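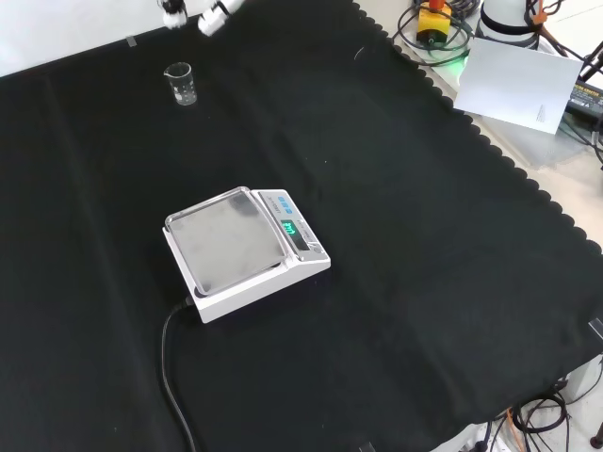
November, 7:40 am. Second batch of the walnut ink, the one from the Drasudbridge husks. Wanted to get the gum weighed before anyone else was in. Last batch was thin and feathered on everything except the hot press paper, and I'm fairly sure it was the gum arabic, I'd been spooning it by eye like an idiot. So the white scale with the square steel pan is out on the black cloth and every addition goes over that pan from now on, gum included. The pan has smudges on it, wipe before taring. Cloth is rumpled too, pull it flat under the feet or the reading wanders when you lean on the table.

Husks: soaked in rainwater in the big enamel pot, lid on, stirred when I remembered. Smell is what you'd expect. Simmered low until it was down by half, left overnight, simmered again. Strained through the old pillowcase then through coffee filters. Filters clog fast, swap them early, don't squeeze. I squeezed. Got sludge in the jar and had to start the straining over.

Jar weight plus ink 3,856 g, empty jar 1,027 g. So 2,829 g of strained ink before gum. More than I figured. Written on masking tape on the lid as well, because last time the only record was on the back of an envelope and the envelope went out with the recycling.

Gum: dissolved in warm water first, separate cup, then in slowly. Do NOT tip the powder straight in, it goes to fish eyes and you'll be mashing lumps against the side until lunch. Amna's suggestion was to put it through a tea strainer after dissolving, which I did, and there was grit. Bark bits probably. So the stuff from Magsi is less clean than the last bag. Cheaper though. Not going to complain to them about it, just strain.

Clove oil, a few drops, for mold. Batch one grew a skin in the fridge door and I'd like not to do that again.

9:15. Test strips. Dip pen first, pointed nib, then the broad one, then brush.

- Hot press: good. Crisp edge, brown goes a bit reddish where it pools.
- Trandivum sketch pad: still feathers on the downstroke, less than before. Front of sheet better than the back.
- Flallis laid paper: best of the lot. Line sits up on top, dries with a faint shine. Shine may be too much gum? Watch for cracking when folded.
- Brown wrapping paper: pointless, can't see it. Don't know why I bothered.
- Cheap copier paper: spiders. As always.

Color is paler going down than I want and darkens as it dries, so don't judge it wet. Left a strip half under a book on the windowsill for fading, will look in 4 weeks. Amna Cheema has the other half of that sheet in her drawer as the dark control, please nobody tidy it away.

Question for A: do we want iron in this one? A pinch of ferrous sulfate would take it nearly black but then it's basically a different ink, and it eats paper in the long run. My vote is keep the main jar plain and split off a little for the iron test. You said you had some left from the oak gall batch. Top shelf or under the sink? Couldnt find it.

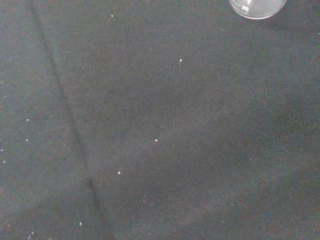 Value comparison next, which I botched last time by holding strips up against the white wall, where everything looks dark. Need a mid-to-dark neutral behind them. The charcoal gray cloth does the job, soft matte surface and no pattern to fight with, though it leans very slightly green in places so don't use it for calling warm versus cool. Keep strips off the dark line that runs across it on the diagonal, your eye reads it as part of the stroke. Fine otherwise.

Results against the gray: one coat is weaker than I thought, really a mid brown. Two coats better. Three coats and the brush starts lifting what's underneath, muddy patch on the Trandivum. So two is the working number, let it dry all the way between. Hair dryer is ok on the hot press, it curls the laid paper.

Strip numbers are penciled on the back, 1 to 7. Number 6 is the one I dropped in the sink, ignore.

11:30. Nib report. Ink is kind to steel so far, no rust on the pointed nib after a couple of hours but I did rinse it. The broad nib gummed up at the slit twice. Either too much gum (see shine, above) or I'm leaving it loaded too long between strokes while I write notes. Probably both. Try next time: hold back a quarter of the gum solution, test, then add the rest only if it feathers.

Also need to decide on bottles. The brown dropper ones are nice but the rubber bulbs went sticky with batch one, I'd rather do the wide mouth jars with the flat lids so a nib can go straight in. Amna wants the droppers for the class because people knock open jars over. Fair. Do some of each.

Label text, draft: Walnut ink, batch 2, husks Drasudbridge, gum arabic, clove oil. Shake gently. Keep cool. Stains everything. (It does, my thumbs have been brown since the first simmer and the dish soap isn't touching it. Gloves next time, and cover the counter by the stove, there's a ring there now.)

Leftover sludge: did not throw it out. Spread on the baking sheet with the bent corner and set by the radiator to dry. Want to try grinding it for a watercolor pan, with honey. Might be horrible. Please don't use that sheet for food.

To do
- more coffee filters, the big cone ones
- ask Magsi if they sell the gum in lumps, would grind it ourselves
- find the ferrous sulfate
- fold test on the laid strips tomorow, both with the grain and across
- write down what nib was on the broad holder, it isn't stamped and I've already forgotten
- main jar is in the fridge, bottom shelf, at the back. Lid is tight. Shake before you take any out.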